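The Ilen Shelf

Waltraud Strebel had the key to the shop in Ilen for three years before she changed anything. Her aunt had run it as a bakery with a counter and two stools, and when the aunt died the ovens were already worn out. Waltraud sold the big one to a man from Drunetar, who came with a trailer and a nephew, and she kept the small one.

She made cookies. That was all the small oven was good for. Shortbread first, then a chocolate one, then a mint one that she got wrong all through November. The mint either tasted like nothing or like toothpaste. She wrote down every attempt in a green notebook and gave the bad ones to the school bus driver, who ate them and never said which kind he thought they were.

The hotel up at Lanz bought from her. They took 300 cookies a week in the winter and hardly any in the spring, and the woman who did the ordering was named Barnier. Mrs. Barnier had never been down to the shop. She called on the phone, early, and she talked as if someone were standing next to her waiting to use it.

"We are redoing the breakfast room," she said one morning. "The owners want to see things before they decide. I don't want them in a bag."

"They come in a box," Waltraud said.

"I don't want them in a box either. I want to see them the way a guest would see them. Can you bring them on the 17th January?"

Waltraud said she could. After she hung up she realized she didn't know how a guest would see them. On a plate, she supposed, with coffee. But Mrs. Barnier had a plate. If she wanted a plate she would have said so.

Her cousin Lukas came over that evening to fix the drain, and she asked him.

"Stand them up," he said from under the sink.

"Cookies don't stand up."

"Then get something to hold them."

She thought about that while he worked. In the back room there were boxes of her aunt's things she had never gone through, and on the next free afternoon she carried them to the front where the light was better. There were cake toppers, a bag of ribbon, doilies gone yellow, a receipt book. The last number in the receipt book was 1678. It was for a christening cake and it had not been paid. Waltraud read the name on it, a family that still lived two streets over, and put the book back.

The stands were in the bottom of the fourth box, wrapped in newspaper. Her aunt must have bought them for price cards, or for something else that never got done. Waltraud washed them in the sink and dried them with a good towel so they wouldn't get lint on them.

Then she baked. She made the shortbread in the morning because it needed time, and the chocolate after lunch. She left the mint for last. She used less extract than the notebook said and more butter, and when they came out she did not try one. She let them cool with the door to the back room shut.

The white table was the only one in the shop that didn't rock. She wiped it down twice. She tried the cookies flat first, then leaning, then one to a stand, which looked stingy. Two was better. With two you could see the face of one and the edge of the other, and the edge was the part she was proud of. 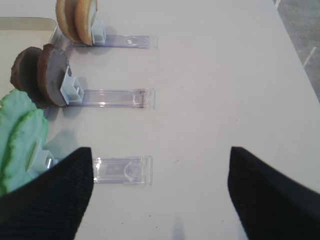 She walked to the door and came back in like a customer. From there it looked fine. She went out again, all the way to the sidewalk this time, and looked through the window. A man going by with a dog looked too, to see what she was looking at.

"Are you open?" he asked.

"No," she said. Then she said, "What color would you pick?"

He bent down to the glass. The dog sat. "The brown," he said. "But my wife would take the green."

"Would she like it?"

"I don't know. She'd take it, though."

Waltraud went back in and ate a mint cookie from the tray. It was good. She ate it slowly, standing up, and tried to find what was wrong with it. There was a little too much sugar at the end, maybe. She wrote that down, and the oven temperature, and underlined the amount of extract.

The bus to Lanz took 23 minutes. She had the cookies in one tin and the stands in another, with the towel packed between them, and she held both on her lap even though the seat beside her was free. It had snowed up there and the driver took the turns carefully.

Mrs. Barnier turned out to be shorter than her voice. She showed Waltraud to a sideboard under a window and stood by while she unpacked.

"Those are nice," Mrs. Barnier said. "Where did you get those?"

"They were my aunt's."

"The holders, I mean."

"Yes," Waltraud said. "Those."

She set the cookies up the same way she had at home, and moved the chocolate ones a little so they faced the room. Mrs. Barnier took a step back, then another. Down the hall somebody was running a vacuum cleaner — it stopped, and started again farther off.

"And the green is what?"

"Mint."

"Is it strong?"

"No," Waltraud said. "It was, in November."

Mrs. Barnier picked one up, broke it in half over her palm, and gave the other half to Waltraud. They ate by the window and waited for the owners to come down.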